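Bagging test puts household robots against a slack plastic sack

June 22nd was once penciled in for the final figures, but Gondow released them early. The company has published results from a trial of two-arm machines on small household chores, among them packing light goods into a thin plastic bag. The trial covered 2,640 attempts over 14 weeks. Of the 826 that involved a bag, 454 were scored as complete without human help.

Bagging was chosen because it is routine in homes and at checkout counters and because a bag has no fixed shape. The test pieces were toys and other light items, with a mesh basket of plastic produce kept on the same table.

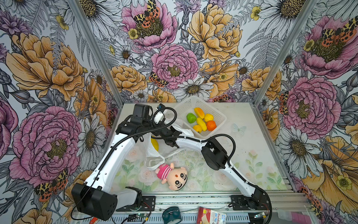
Scoring was strict. An attempt counted only if the item ended up fully inside the bag and the bag could then be lifted by its handles. Jarosław Sadowski, who ran the trial, said most failures came before the item was released. "The arm gets to the right place. The opening has moved by then," he said. Attempts in which an operator touched the bag were thrown out.

Soft items produced a second group of errors. Grip force that holds a hard plastic piece can deform modeling clay, and a lighter grip tends to drop it. Eleni Trajkovski of Bramedo, a packing contractor that reviewed the data, said the rate is too low for a store. A clerk is expected to fill a bag on the first try, she said, and to notice when it tears.

Gondow plans a second round in November with paper sacks and a revised control program called Clumum. Pricing has not been set.
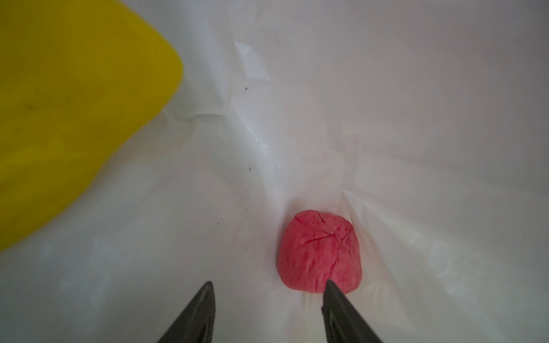 Can a machine pack a shopping bag without supervision yet?

Light, single items go in a little more than half the time under the trial's rules. Mixed loads were not tested, and Gondow does not recommend running the system unattended.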